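Guides > Brultden Shared Table Set > Setting Up and Refilling

Section 4. Laying Out the Snack Table

This section applies to the Brultden table set with a fabric cloth and a shallow red box. Allow a clear surface on all sides before starting.

1. Spread the cloth over the table and smooth it from the center toward the edges. The stripes serve as a guide for straightening.

2. Place the open box toward one side of the table. The white interior must face up.

3. Put individually wrapped snacks in the box. Do not stack packets above the rim.

4. Set the remaining packets directly on the cloth, where guests can reach them without leaning over the box.

Note: A full layout holds 60 packets. Reserve stock should remain in the Harelness storage bin, part 232, until needed.

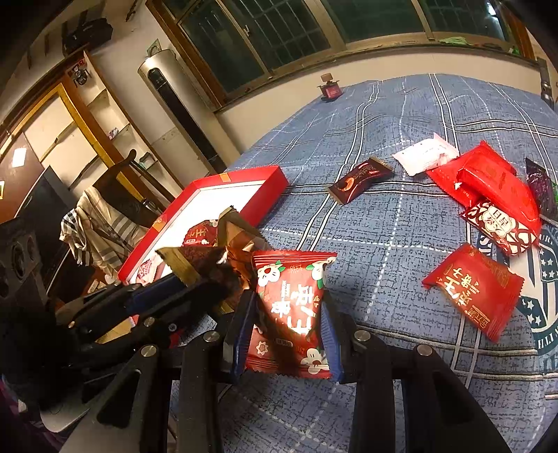
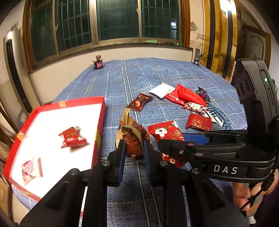
Figure 4-1. Snack packets in the red box and on the cloth, in two views. The second view includes an opened wrapper.

5. Sort packets by type when refilling. Keep packets with matching wrappers together.

6. Check the sealed ends of each packet before setting it out. Remove any packet that is punctured or has come unsealed in storage.

CAUTION: Snacks may contain nuts, milk, soy, or wheat. Retain the outer packaging so that the ingredient list is available to guests on request.

7. Once a packet has been opened, do not return it to the box. Discard empty wrappers promptly.

8. At the end of the day, clear the table and shake out the cloth. Wipe the box with a dry cloth only.

Note: Replacement cloths are ordered under part 652. See Section 5 for washing instructions.

© 2023 Brultden | Contact Customer Service | Back to top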